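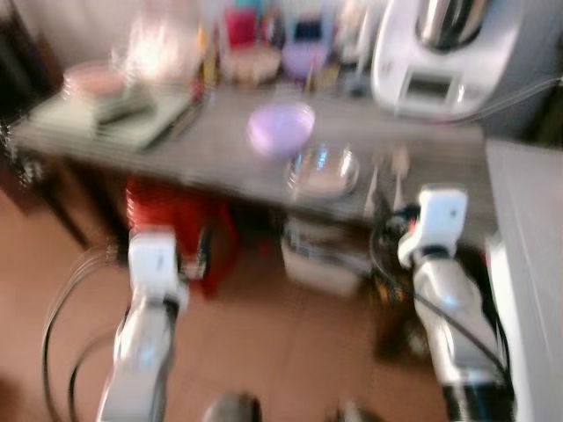 # Why Does Bread Rise?

*A guide for readers aged 8 to 11, from the Learning Department of the Zostumville Museum of Food and Farming*

Bread dough begins as a heavy lump. A few hours later it has grown to twice its size, and when it comes out of the oven it is full of little holes. This guide explains where those holes come from. It goes with the Grain Gallery on the ground floor, but it may also be read at home or at school.

## What is in the dough?

A plain loaf needs flour, water, salt and yeast. Flour is made by grinding grains of wheat into powder. Yeast is the part that makes the dough grow.

Yeast is alive. It is a kind of fungus, so it belongs to the same large family of living things as mushrooms and toadstools. Each yeast is made of one single cell and is far too small to see without a microscope. The brown grains sold in packets are dried yeast. They are resting, and they wake up when they are given water and a little warmth.

## What does yeast eat?

Yeast feeds on sugar. There may be no sugar in the recipe, but flour contains **starch**, and when flour is mixed with water some of that starch is slowly changed into sugar.

As the yeast feeds, it gives off a gas called **carbon dioxide**. You breathe out the same gas, and it makes the bubbles in fizzy drinks. It also makes a very small amount of alcohol, nearly all of which disappears in the heat of the oven.

## Why does the gas stay inside?

If you stirred yeast and sugar into a glass of water, the bubbles would float to the top and burst. Dough is different. Wheat flour contains proteins that join together when they are wet, and they form a stretchy material called **gluten**.

Kneading means pushing, folding and turning the dough. It helps the gluten to form long strands, which link up like a net. When the yeast makes gas, the net stretches and holds it, in the way that the skin of a balloon holds air.

Some people become ill if they eat gluten. Bakers can make bread for them with rice flour or maize flour, and they often add another ingredient to help trap the bubbles.

## What happens in the oven?

At first the loaf grows quickly. The heat makes the gas spread out and take up more room, and some of the water turns into steam. Bakers call this *oven spring*.

Then the yeast becomes too hot to live. The gluten and the starch become firm, and the bubbles are fixed in place. The middle of a finished white loaf reaches 94 degrees Celsius or a little more. The outside becomes hotter still — this is why the crust is brown and the crumb is pale.

## Bread without packets

Yeast lives on grain, on the skins of fruit and in many other places. Long before it was sold in shops, bakers mixed flour and water and left it until wild yeast began to grow. The mixture is called a **starter**, and bread made from it is called sourdough. The sour taste comes from bacteria that live alongside the yeast and are harmless to us.

The bakery at Dalsgaard Mill, which lends several objects to our gallery, still bakes in this way. Its starter is fed with fresh flour every morning.

## Try it yourself: the balloon test

*Please ask an adult to help you.*

You will need:

- a small, clean plastic bottle
- 300 millilitres of warm water (it should not be hot)
- 9 grams of dried yeast
- two teaspoons of sugar
- a balloon

1. Stretch the balloon a few times with your hands.
2. Pour the water into the bottle. Add the sugar and the yeast, and swirl gently.
3. Fit the neck of the balloon over the top of the bottle.
4. Stand the bottle in a warm place and look at it every ten minutes.

The balloon should slowly lift and begin to fill. Try the test again with cold water and compare the two.

## Words to remember

**Crumb:** the soft inside of a loaf.

**Proving:** leaving dough to rise before it is baked.

**Starter:** flour and water in which wild yeast is growing.

## In the gallery

The large wooden dough trough from Gelis is in the second case on the left. Beside it are the baker's scales from Dendel, with their full set of iron weights. Younger visitors may use the step to see into the trough. School groups may book a baking session through the Learning Department.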